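Hendum packing hall, summer gallery
9th July

We have been meaning to put these pages together for ages, and now that the new line has settled in there is finally plenty to show! The hall packs dry goods for corner shops, and since the Vitel arms started on the heavy trays, the working day feels very different. Less lifting, more checking, and far more talk about how a thing ought to be picked up.

Small cartons are where the people come in. Staff show the grip by hand, again and again, and the Ginomov software learns from what they do – 2471 grips so far, across 205 products.

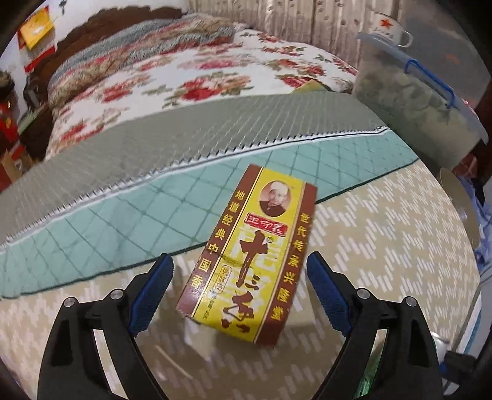
Has anyone lost their place on the line?
Everyone who packed by hand last year is still with us, though three people have moved to training and two now look after the arms.

A spice carton, yellow with reddish-brown borders, and both jaws still open. Glossy packs are a favourite with our trainers, who love arguing over the best angle – come in too flat and the corners suffer.

More from the Cuautle depot later in July, where the night shift gets its first arm and has already asked to choose the colour.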